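Speaker notes: "Does it need its own box?"
Evening talk, village hall, 29 September 2024
Thirty minutes plus questions. Slide numbers in brackets.

[1] Title slide. Leave it up while people find seats. Say hello, say where the tea is, get going. Don't do the joke about the drawer of lids, it fell flat in Killis.

[2] Start with the claim. Every home storage company says the same thing in slightly different type: buy containers, get your life back. I have spent a good part of two years trying to find out whether there is anything behind it. My answer tonight is "not much". Say it early so that people who came for shopping tips can settle in or slip out.

Hands up: who has bought a set of matching containers? Wait. Who still has all the lids? Wait longer.

[3] The Heltari survey. This is the one you will have seen quoted, 1,000 households, "kitchen stress" down by 33 per cent after a reorganisation. Read the line out slowly, then take it apart.

Who was asked? People who had just paid for the Heltari system. When? A fortnight after it was fitted. What is kitchen stress? A single question with five faces to tick, from frowning to smiling. There was no comparison group, so we can't tell what a fortnight of clearing out would have done without any purchase at all. Also, 858 forms came back. The leaflet mentions the larger number in big type and the smaller one in a footnote. I would like to hear from the people who didn't send theirs.

Pause here. Someone usually says "but it does feel better". Yes, it does. So does a haircut. Ask how it felt the following February.

[4] Decanting. I'll be blunt. Tipping flour from a bag that has the date and cooking instructions on it into a jar that has neither is extra work. You now own a jar to wash, a bag to throw away, and a cupful of flour that won't fit. Moths are the fair argument for it. If you have had moths, you have my sympathy and you should decant. Otherwise I'd want a reason.

Somebody will bring up freshness. The Kunix range claims its seal keeps biscuits crisp for longer. Longer than what? The packaging doesn't say. I wrote to ask and got a discount code.

[5] Things out on the table.

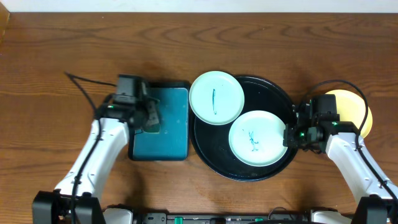 Slide 5. Tableware and containers in a row on a wooden table.

The usual advice for sorting a cupboard is to get everything out first. I think this is half right. You do see the duplicates. You also make a mess at two in the afternoon that has to be gone by supper, and tired people put things back where they came from. One shelf at a time is duller and I have seen it finished more often. I can't prove that, and I want to say so out loud, given how rude I was on slide 3.

[6] The Szilágyi method. For those who haven't met it: every object gets a "home", every home gets a label, nothing enters the house without a home waiting. There's a course, and then a second course.

What I like: labels help when several people share a kitchen. A guest can find the mugs.

What I don't: it treats a full cupboard as a failure of character. Most of the crowded kitchens I've been in were crowded for dull reasons. Small flat, three generations, no larder, a landlord who won't put up a shelf. A label maker does nothing for any of that.

(If running late, skip to 8.)

[7] My own shelf test. Keep this short and don't oversell it. I put a pencil mark on a card inside the cupboard door every time I had to move one thing to reach another. Did it before buying stacking boxes and again after. The marks went up. Stacks look lovely from the front and the thing you want is always at the bottom. One cupboard, one person, a person who rather hoped for that result. Take it for what it is.

[8] So what would change my mind? A trial where half the people get the boxes and the other half get a free afternoon and a bin bag. Ask both lots again after a year. Count what is still in use. I'd believe that, whichever way it came out, and I've offered to help run it. No takers yet.

[9] Practical bit, for those who stayed hoping. Keep daily things between hip and shoulder. Bin any lid with no bottom. Don't buy a container until you know what is going in it, and measure the shelf, including the hinge.

[10] Questions. Likely ones: glass or plastic (I don't mind), spice racks (away from the cooker), what to do with a partner who keeps jam jars. I keep jam jars. Hand round the reading list and remember to collect the pens.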